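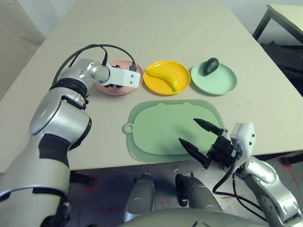

Reading time: 3 minutes

Play Kitchen Set: Frequently Asked Questions

Many parents and teachers write to us with the same questions about the plates, the board and the play food. I have collected the answers on one page. If your question is missing, please write to the shop and I will add it.
Oluwaseun Obi, Wuka toy shop

Which colors do the plates have?
The three round plates are pink, yellow and mint green. The colors are soft, except for the yellow, which is quite strong. We cannot change the colors in a set, but you can order one more plate in the color you like.

Are the plates for real food?
No, please use them for play only. They are sold as toys and they were not tested for eating. For snack time we have the Plollik bowls, which are on a different page of the shop.

Is the banana life size?
It is a little smaller than a banana from the market, but it is long enough to lie across a plate. Small children sometimes want to bite it. Please explain to them that it is a toy, and keep it away from children who still put everything in the mouth.

What is the dark green one?
It is the avocado. I receive this question more than any other, and some families call it a cucumber, also fine. It is oval and smooth, and it does not open. If you want a fruit that can be cut in two halves, look for the Buschmann cutting fruits. They are sold separately.

Does the green board come with a knife?
No. Children can use the board for preparing, for serving, or as a place where the food waits before it goes to a plate. Many of our customers have a wooden toy knife at home already, and it works well with the board.

How big a table do I need?
The three plates should fit in one row with the board in front of them. A usual children's table is enough for this. If the table is narrow, put the board on the side and let the child serve from there.

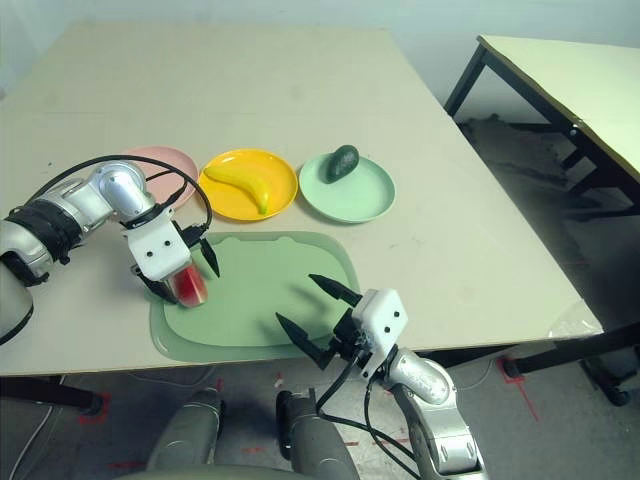
Rotterdam — July 12, 2019

New questions since the last update

What can we play with so few pieces?
More than you think! The easiest game is one food for each plate. Put the banana on the yellow plate and the avocado on the mint green plate, and leave the pink plate for the guest. Then the child chooses what the guest will eat. With older children you can play restaurant: one child orders, the other brings the food to the board first and then to the right plate.

Should the food have the same color as the plate?
It is not a rule. For the first days we recommend it, so the banana goes on yellow and the avocado on green. Later you can mix them, and the child has to remember who ordered what.

How do I clean everything?
Use warm water, a little soap and a soft cloth. Dry the board well also along the raised lip, where water likes to stay. Please do not put any piece in the dishwasher.

We lost one piece. Can I buy it alone?
Yes — write to us which piece and which color. The order number is 279 for plates and 3000 for play food. Spare pieces are normally sent within 9 days, but in December it can take longer.

Do the plates fit in the Biker bag?
Yes, if you stack them. Put the board in first, flat against the back of the bag, then the plates, and the food on top.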